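Words that stayed in the valley

The dictionary of the Irkik dialect has 121 pages and a grey cover, and it took eight years to make. Its editor did not grow up in Irkik. She came there as a young teacher from Flaltosska, on the other side of the pass, and in her first week she understood perhaps half of what the children told her.

"They were very polite with me," she remembers. "When they saw my face, they changed to the school language. But among themselves they went on, and I was jealous. I wanted to be inside."

She started to write the words on the back of old exercise sheets. At first it was only for herself. She wrote how a word sounded, who had said it and in which situation, and sometimes a small drawing when the thing was a tool or a part of a roof. After two years the sheets filled a drawer, and she began to ask the parents of her pupils what they remembered, and then the grandparents.

I asked her which words were the most difficult to collect. She did not have to think long.

"The small ones. Everybody gives you the words for cheese and for snow, they are proud of these. But there is a little word, 'ne', which people put at the end when they want you to agree and already know that you will not. They told me it is not a word. It is only a noise, they said. I have a page and a half about this noise."
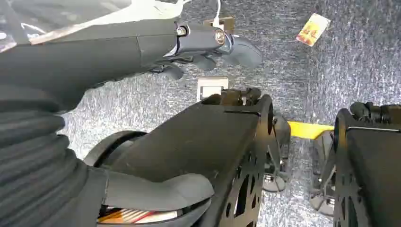

One reader of the book has objected by letter that a dialect put on paper is already half lost, and that the young people of Irkik will now speak like the dictionary and no longer like their grandmothers. The editor knows this opinion well and she takes it seriously.

"Maybe it is true for some words," she says. "I had to choose one spelling, and of course the upper village says it differently from the lower village. In the upper village they told me I have made a book of the lower village. In the lower village they told me the opposite. But the young people were not speaking like their grandmothers before my book either. They move to Dulent for work and there they speak as one speaks in Dulent."

She moved to Dulent herself, when the school in Irkik was closed. The work on the dictionary went on in the evenings and in the holidays. She drove back over the bad road with a recorder and a cake, and she says the cake was more important. Old people do not like to be asked for words, in her experience. They like to be asked how something was done. So she asked how the hay was brought down and how a quarrel between neighbours was finished, and the words came by themselves.

The recordings are a chapter of their own. There are over 107 hours of them, and in many you hear mostly a clock, or a dog, or a second person in the kitchen who corrects the first one. She listened to everything twice. In one recording two sisters argue for a long time about the name of a wooden spoon, and neither gives up. Both names are in the dictionary, one under the other, in alphabetical order so that there would be no complaint.
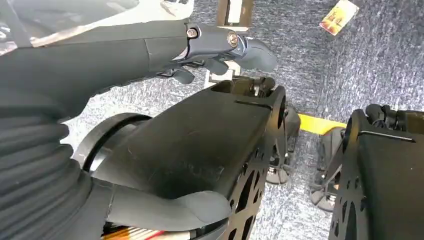 Dulent, in March.

To find a printer was not simple. The first one wanted to leave out the accents. The second offered a price she could not pay. In the end it was Egger, a small house which until then printed mainly hymn books and calendars, and which already had the right letters in its cases from an old prayer book.

"They read it while they were setting it," she says with visible pleasure. "They rang me up at seven in the morning to tell me a word was missing. It was the word for the skin on boiled milk. They were right, it was missing! We had to move everything on that page."

Did she regret something? She regrets that she did not begin with the oldest people first. She had made a list by streets, very orderly, and she followed it from the church downwards. When she arrived at the last houses, in two of them there was nobody left to ask.
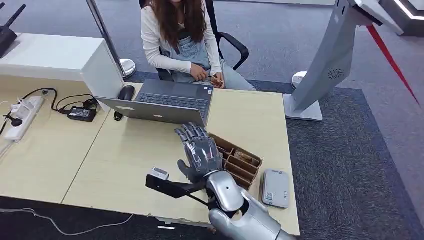
At the desk, with the laptop open.

A second edition is planned, with the corrections that readers have sent. Some are very short, only a word and a question mark. Others are long letters with family stories, and these she answers by hand, in the dialect as far as she is able. She still makes mistakes in it, she says, mostly with the verbs, and in Irkik they still correct her.

At the end I wanted to know if there is a word she uses herself, at home, when she is not working. She named one for the hour after lunch, when it is too early for coffee and too late to begin something. Then she looked at her watch and said we were just in it.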